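**Nostora building settles on one watering can**

OVGATE — Tenants of the Nostora building on Navarro Street have agreed to water their shared plants with a single can, kept in a single place, after a July in which the plants were either parched or nearly drowned depending on who had walked past them last.

The second-floor workroom holds 24 potted plants, most of them left behind by people who moved out and took everything else. For years they were looked after by general goodwill. Goodwill used coffee mugs, a vase, a soup pot from the kitchenette and, for one stretch last winter, a measuring cup that still got used for rice.

The trouble came to a head when a rubber plant was watered by several people on the same morning. The saucer overflowed, the overflow went down between the boards, and the ceiling of Drukotow, the print shop downstairs, took an interest. Repairs to the ceiling came to $388, a sum that was split among the tenants with a good deal of conversation.

Under the new arrangement the mugs are retired. The official can is red-orange plastic, round in the body, with a looped handle and a long, thin spout. It was picked for the spout, since the ferns have reached the stage where you can't get to the soil without parting them by hand.
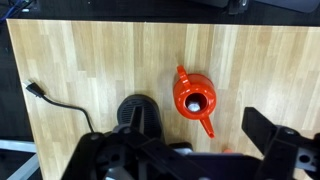 Mark Anthony Baluyot thinks the whole thing could have been settled with a sign. He has offered to make one several times, he said, and would still be happy to, although he now feels the moment has passed and that people will have to live with what they chose. He also asked that the rubber plant be described as recovering.

It is recovering. It has lost its lower leaves and leans, but it did that before.

The rules fit on an index card taped inside the supply closet. Whoever waters initials the card. Nobody waters a plant that was watered the day before, even if it looks sad. The can goes back to the table empty, a point that drew more debate than the $388, with one side arguing that water ought to sit overnight to lose its chlorine and the other side arguing that a full can near a power cord is how you get a second meeting.

Still open is the question of where the plants should live. Reynaldo Bañez wants them off the windowsills and down on the floor, which he says would give the succulents more sun and everyone else their windows back. The case for it is easy enough to follow: a bright band of light falls across the middle of the narrow honey-and-cream boards, and some of them look almost white in it. The case against it is that people walk there. Bañez has proposed that they walk somewhere else.
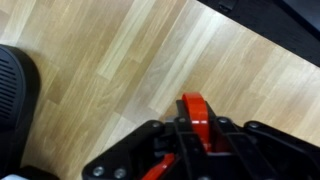

Drukotow has asked to be told before any pot goes on the floor. The print shop would also like saucers, deep ones, and has suggested that the tenants upstairs try growing something that prefers neglect. A cactus was delivered to the second floor shortly afterward, with no note.

The tenants will try the floor plan for two weeks using only the succulents. If the ceiling below stays as it is, the ferns may follow. The rubber plant is to remain where it stands, on the grounds that moving it might finish it off and that it takes two people to lift.

Spare mugs can be reclaimed from the kitchenette until the end of the month. Several still have potting soil in them, and the index card asks that they be rinsed in the utility sink on the first floor.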